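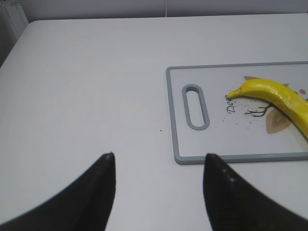
One reader wrote in to ask whether a plastic board has to be oiled like a wooden one, and said the last board they owned had gone dull after a year of use and they had put it down to neglect. It does not need oil. Dullness on a plastic board comes from fine knife marks, and oil will only sit in them and pick up dirt.

Kasprzak Catering Supply > Preparation > Cutting boards > Prukuron 701

Mar 22, 2024
By the Kasprzak product desk

Prukuron 701 plastic cutting board

The Prukuron 701 is a rectangular plastic cutting board for everyday preparation at a table or worktop. It is 400 mm on the long side. We sell it to small kitchens, school cookery rooms and home cooks who want a plain board that can be washed often and put away on its edge.

It is used lying flat, long side towards you. Leave at least 50 mm between the board and the front of the table so there is room for a bowl, or for scraping peelings forward without losing them on the floor.

On a smooth tabletop any plastic board can slide, and more so once there is water under it. Put a damp cloth beneath it, folded once and pulled flat. A thick tea towel is worse than a thin one, as the board rocks on the folds. The Fidico grip sheet, sold separately, does the same job and can be cut to size with kitchen scissors. It should be lifted and dried at the end of the day.

What to cut on it

Vegetables, fruit, bread, cheese, and raw or cooked meat and fish. Keep one board for raw meat and another for food that will be eaten as it is. If you are ordering several for one kitchen, mark them before first use - a laundry pen on the edge lasts fairly well but will need going over now and then.

Use an ordinary kitchen knife. Cleavers and bread saws leave deep cuts that are hard to clean. The board is not meant for chopping through bone, and it is not a pan stand. A hot pan will mark it and may warp it, and a warped board can't be put right.

Washing

Wash by hand in hot water with washing-up liquid and a stiff brush, working along the cuts first and then across them. Rinse, and stand it on edge to dry. It can go in a dishwasher at 50 degrees, on the lower rack, kept upright so that it does not bend against the plates. Hotter washes are possible but shorten its life.

Beetroot, turmeric and carrot will stain. Half a lemon and some salt takes off part of it. For the rest use Cestix board powder: make a thin paste, leave it on while you clear up, scrub and rinse well. Some staining is normal and does no harm.

When the surface feels rough to a fingertip after washing, replace the board. In a busy kitchen that may be within the year. At home it will take a good deal longer.

Ordering

Order code: 701
Sold singly or in cartons
Long side: 400 mm
Material: plastic
Carriage is free on orders over £69

Cartons are out of stock at the moment and we expect more in May. Single boards are sent from the shelf as usual. If a board arrives bent, lay it on a flat table overnight before sending it back - those packed tightly often settle. If it still rocks the next day, tell us and we will send another.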